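The Tare Weight
By Kamarul Rondonuwu
January
14 shares | 4 comments

The discrepancy was 6 grams. Orathai Duangkaew found it at the end of the second shift, when she reconciled the outgoing ledger against the scale log, and she recorded it in the column reserved for discrepancies. The column was narrow. It had been drawn by someone who did not expect it to be used.

The Limsakul assay office certified weights for the district. Shops sent in their brass weights once a year and received them back with a stamp and a slip of paper. The office owned one reference set, kept in a steel cabinet, and one working set, kept on the bench. The working set was compared with the reference set each Wednesday. The reference set was compared with nothing. It had come from Ketard by rail before the line closed, and the certificate that came with it was signed by an engineer whose handwriting ran downhill.

Orathai repeated the weighing. The item was a one-kilogram cylinder belonging to a grocer. At intake it had been logged at its nominal value. At release it was 6 grams light. Brass does not lose 6 grams in a drawer. She cleaned the pan, leveled the balance, waited for the pointer to settle, and obtained the same figure.

She then weighed the working kilogram, which read correctly, and went to find Osvaldo Greco.

Greco was the senior examiner. He was eating rice from a tin at his desk with the lamp off. He listened to her account and asked for the intake number.

"1617," she said.

"Who took it in?"

"You did."

He put the lid back on the tin. He came to the bench and performed the weighing himself, in the order given by the manual, including the steps most examiners left out. He let the balance rest for the full interval. The result did not change.

"Then it was light when it came in," he said.

"The log says it wasn't."

"The log says what I wrote."

This was accurate. The intake procedure required the examiner to place the item on the pan, read the value, and write it down. It did not require a second reader. Over 11 years Greco had taken in most of the kilograms in the district, and the intake column in his handwriting was unusually regular. Orathai had admired it when she started. She had taken it for the mark of a steady hand.

She went back to the records room and pulled the ledgers. She worked by a simple method. For each item she compared the intake figure with the release figure and noted who had done which. Where Greco had done both, the figures agreed. Where Greco had done the intake and another examiner the release, they agreed less often, and the other examiner had usually written a small correction and initialed it. Wichai Prasertsri's initials appeared more than any others. Wichai had retired to his daughter's house in Gerkska and repaired radios. 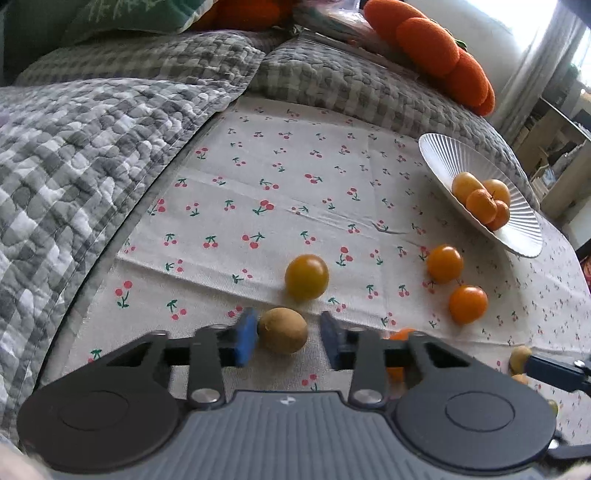
By the time she had gone through 300 entries it was past ten at night and the heating had shut down. She put on her coat and continued. The errors did not favor anyone. Some weights were light and some were heavy. A butcher's two-kilogram piece was heavy, to the butcher's cost. If there had been money in it, the errors would have leaned in one direction. They were scattered on both sides of zero, as they would be if no weighing had been done at all.

She wrote this conclusion on a separate sheet. She did not put it in the ledger.

In the morning she telephoned Wichai. The line was poor and a radio was playing behind him.

"I initialed what I corrected," he said. "That's all the manual asks."

"Did you ask him about it?"

"Once. He told me his eyes were bad. That was the year his wife was in the hospital in Costum. He was on the early train every day and back here for the afternoon intake."

"And after that year?"

The radio changed stations. "After that I suppose it was quicker," Wichai said.

She had expected to be angry. What she noticed instead was an interest in the mechanism. A shopkeeper brought in a kilogram. Greco knew it was a kilogram, as it had the number cast into the top. He wrote down the number. At release he ground and stamped it, and wrote the number again. In most cases he was right to within the tolerance. The district had bought and sold its flour on that basis, and no one had written in to complain.

Tassanee Paisan, the director, received the separate sheet at two o'clock. She read it standing up. She asked how many certified weights were in use in the district, and Orathai told her 200 shops had current slips, most with several pieces each.

"If we recall them they will close," Paisan said. "They can't trade without a stamp."

"They can't trade with these."

"They have been."

Paisan placed the sheet in her own drawer and said she would consider it. Orathai returned to the bench. Greco was there, with the grocer's kilogram on the left pan and the working kilogram on the right. He was adding small weights to the left side with tweezers, one at a time, and he did not look up.

"There's a cavity in the base for lead," he said. "The plug has come out. I should have seen it."

"Yes."

"Read it for me, please."

She bent to the scale. The pointer was crossing the center line in both directions, a little less each time. She waited until it stopped, and read him the figure, and he wrote it down. Then he turned the ledger around so that she could write it too.

The next item on the shelf was a butcher's set in a wooden box. He opened the lid and took out the largest piece.

Comments (4)

marlpit
The adjusting cavity detail is correct. Older brass weights had them and the plugs do fall out.

Dessa K.
I wanted to know what the director did with the sheet. Is there a second part?

quillback
"He wrote down the number" is the line that got me. I worked in a lab for a long time and have seen this.

tomlin_r
Wouldn't 6 g on a kilo be noticed by the grocer? Good story otherwise.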